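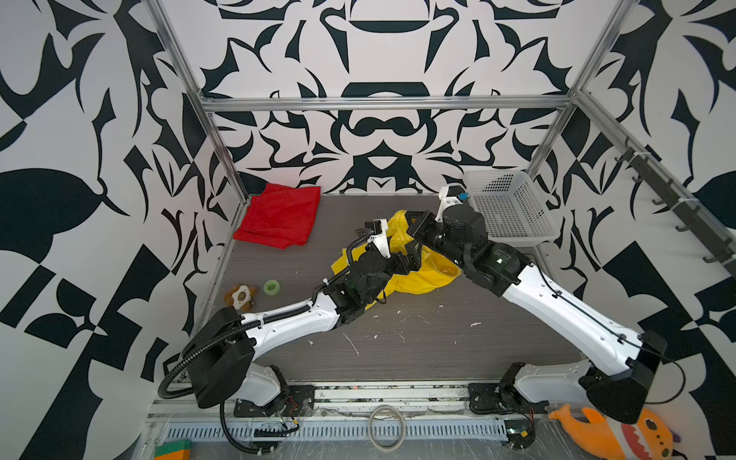

Two arms at one bench, with the patterned walls behind.

Lead scoring decay, and why I stopped using a single half-life

Filed under: marketing operations, scoring, CRM plumbing

For most of last year I maintained the lead scoring model at Korkix, which sells maintenance scheduling software to mid-sized manufacturers. I inherited the model from a consultancy, and it was the usual arrangement. Points for form fills, points for email clicks, points for job title, a threshold at which the record was passed to sales. Scores went up and never came down. A maintenance planner who had downloaded two guides and attended a webinar three years earlier was still sitting above the threshold, and any click on a newsletter would send the record back to the sales queue.

In October I pulled every record above threshold and checked the date of last activity. There were 973 of them. The median gap since last activity was 84 days, and the long tail went back as far as the database did. Sales had stopped opening the queue. Filipa Torres, who ran the inside sales desk, had built her own saved view that ignored the score altogether and sorted by most recent pricing page visit. Her view outperformed mine. I used it as the benchmark for everything that follows.

First attempt: one half-life for everything

The obvious fix is exponential decay. Each behavioural event carries a point value and a timestamp, and the contribution of the event at any later date is

points x 0.5 ^ (days elapsed / half-life)

I set the half-life to 26 days and recomputed nightly. The queue shrank immediately and sales started looking at it again. It also broke in two places.

The first was event type. A pricing page visit and a request for a security questionnaire do not age at the same rate. The pricing visit is a strong signal for a short time. The security questionnaire is sent by somebody in procurement or IT, and the deal behind it can go quiet for a couple of months while the document circulates. Under a single half-life the questionnaire lost three quarters of its value in 52 days, and the account dropped out of the queue in the middle of an active purchase.

The second was account size. Single-site customers decided quickly. Multi-site customers had budget cycles, and their activity came in bursts separated by long silences. One constant could be tuned for either group but performed poorly on the other.

Second attempt: half-life by event class

I sorted the events into classes by looking at closed-won opportunities and measuring the interval between each event type and opportunity creation. The classes ended up as follows.

Transactional: pricing page, demo request, quote calculator. Half-life 14 days.
Evaluative: security questionnaire, integration docs, comparison pages. Half-life 84 days.
Ambient: newsletter clicks, blog visits, webinar registration without attendance. Half-life 14 days, and capped.

The cap on the ambient class matters more than its half-life. Without it, a loyal newsletter reader with no purchasing role will accumulate enough points to cross the threshold through persistence alone. I capped the ambient total at one fifth of the threshold. Attended webinars went into the evaluative class after some argument. I am still not sure that was correct.

I did not add a separate half-life for account size. I tried it on historical data and the segments became too thin to fit anything I would trust. What worked better was rolling events up to the account before applying decay, so that three people from the same company making one visit each would register as one account with three events. Multi-site buyers nearly always have more than one person looking. The rollup recovered most of the accounts that the single half-life had been dropping.

Fit score stays out of it

Job title, industry and headcount should not decay, and they should not be added to the behavioural score either. I keep them as a letter grade in a separate field. The routing rule reads both fields. Adding them together produces a number in which a perfect-fit company with no activity is indistinguishable from a poor-fit company with a great deal of it, and sales would treat those two records in completely different ways.

Chrysanthi Pappas, who owns the CRM side, asked for the grade to be written once a week and the behavioural score nightly. This keeps the field history readable. When somebody disputes a routing decision, she can see which of the two moved.

Implementation notes

The marketing automation platform we were on could not do exponential decay natively. It offered scheduled subtraction, i.e. take away a fixed number of points after a set period without activity. This is a poor approximation because it acts on the total and has no knowledge of which events made up that total. I moved the calculation out to the warehouse and wrote the result back through the API.

Some details that cost me time:

Store raw events, never the decayed values. Every recalculation should start from the event table. The first version decayed yesterday's score and added today's events, and a job that ran twice in one night applied the decay twice.

Use the event timestamp, not the sync timestamp. Ours differed by up to a day, and by much longer after a bulk import. One import from the Caveston trade show stamped every badge scan with the upload date and put the entire list into the queue at once.

Write back only on change. We rounded to the nearest whole point and skipped the write if the value was the same as the night before. This cut API usage enough that the job stopped colliding with the enrichment sync from Stevar.

Use separate thresholds for entry and exit. With one threshold, an account near the line would enter the queue, fall out overnight and re-enter the following afternoon, firing a notification each time. We set the exit threshold lower than the entry threshold and the flapping stopped.

Exclude existing customers before the calculation. Customers read the integration docs constantly. Expansion scoring is a different model and I have not built one I like.

Where it sits now

Filipa still keeps her saved view. It catches one case mine misses, the first-time visitor who goes directly to pricing and has no other history. A single transactional event does not reach the entry threshold by itself, and if I raised its value then existing contacts with two pricing visits would score absurdly high. For the moment there is a bypass rule: first known event is a demo request or the quote calculator, fit grade A or B, route directly.

I have since started a contract with Ondieki, where the sales cycle is much longer and the event volume is a fraction of what I had at Korkix. I expect the evaluative half-life to be wrong there. The plan is to rerun the interval analysis once there are enough closed opportunities to fill the classes, and to leave decay switched off on the evaluative class until then. I'll post the SQL for the account rollup separately, once I've taken the client field names out of it.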